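The House Rules for Picking Things Up
A spring spent with people who write good practice for robot training, one chopstick at a time 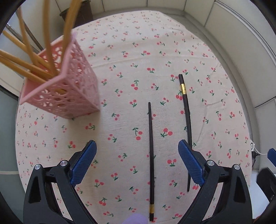
I used to think a standard was a thing engineers argued over in hotel ballrooms. Then I spent part of the spring in Lurndale with the people at Clasora, who are writing rules for how a person should record a simple task so a robot can learn from it, and now I can't set my own kitchen table without wondering whether I'm doing it to spec. Their setup for the chopstick task is as homey as it gets, with a pink cloth covered in cherries, a lacy pink container full of light wooden chopsticks, and two dark ones with gold bands lying out on the cloth. The open fingers have one of the dark ones right between them. It looks like lunch is coming, and I did get hungry more than once!

Consuelo Sotomayor runs the recording side, and she handed me the rule book before she'd let me touch anything. It's four pages long. The first draft ran to 50, she told me, and people signed the last page without reading the rest (I would have too).

My favorite rule is the one about approach. You come in at the speed you'd use if someone were asleep in the next room. That's how it's written, word for word. There used to be a figure in there, but people watched the clock and forgot the chopstick, so the figure went.

Then there's the rule about mistakes, which took the longest to agree on. If you drop the thing, you keep going. You pick it up again, finish, and mark the take as a recovery. Armelle Cordier, who checks the recordings afterward, fought hard for that one. Her first batch had 1,876 takes in it and she went through every one. "They were so clean I got suspicious," she said. People had been quietly deleting their fumbles - out of politeness, I think - and a robot trained on that lot would have had no idea what to do with a chopstick that rolled.

She threw out 317 of them in the end, mostly for what the book calls staging. Staging is when you nudge an object into a nicer spot with your free hand after recording has begun. I did it on my second try without noticing. Armelle noticed.

Not everyone loves the book. A smaller shop called Nimri follows most of it but skips the section on table coverings, which says you should change the cloth on a schedule and write down which one you used. They think plain gray is fine for everything. Consuelo thinks people own tablecloths, and that a machine headed for people's homes had better meet a few. I'm with her, though I can see how the laundry adds up.

The privacy page is short and I wish more companies had one like it. No mail on the table, no family photos, no screens left on, and anyone who walks in gets asked before the take is kept. Isent, the outfit that stores the recordings, won't accept a batch until that page is signed by the person who held the gripper.

I signed mine on 25/05/2024 and recorded for over an hour. Armelle kept nine of my takes and marked three as recoveries. The next version of the book is due in January, and Consuelo has asked me to send her notes on the part about wrist angle, which I still don't understand.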